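4.2 Seasonal treats and the timing of visitor purchases

The second part of the study considered whether limited-edition confectionery alters the point in the day at which visitors buy food. Donton, a mid-sized amusement park with a single main gate, introduced a themed dessert menu in July. The menu was sold from 4 kiosks and comprised glazed doughnuts, coloured soft serve and a marshmallow slice finished with edible lustre. Prices were held at the level of the regular menu for the full period of observation.

Intercept surveys were completed by 700 visitors as they left the park. Respondents were asked what they had bought, when they had bought it, and whether they had known of the item before arrival. Of these, 235 reported buying at least one themed dessert. Henao's earlier work at Samton had suggested that such purchases would cluster after the evening parade, when families gather near the gate.

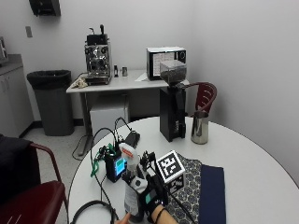 Figure 3

The Donton responses did not follow that pattern. Themed desserts were most often bought before midday, and in many cases before any ride had been taken. Visitors who had seen the menu online described the purchase as a planned part of the outing, and several had organised their route through the park so as to reach a particular kiosk first. Those who learned of the menu on site bought later and were more likely to share a single item among the party.

Erdem has argued that novelty foods function as souvenirs, in that their value lies partly in being photographed. Our interviews offer qualified support for this view. Colour and finish were mentioned more readily than flavour, although parents of young children gave greater weight to portion size and to whether the item could be eaten while queuing. 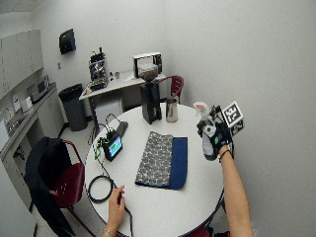
Two limitations should be noted. The survey was offered in English only, and visitors leaving by the hotel walkway were not approached. The Guérin scale of purchase intent was also administered in its short form, which does not distinguish between personal and group decisions. The comparison with Wivel in section 4.3 uses the full instrument.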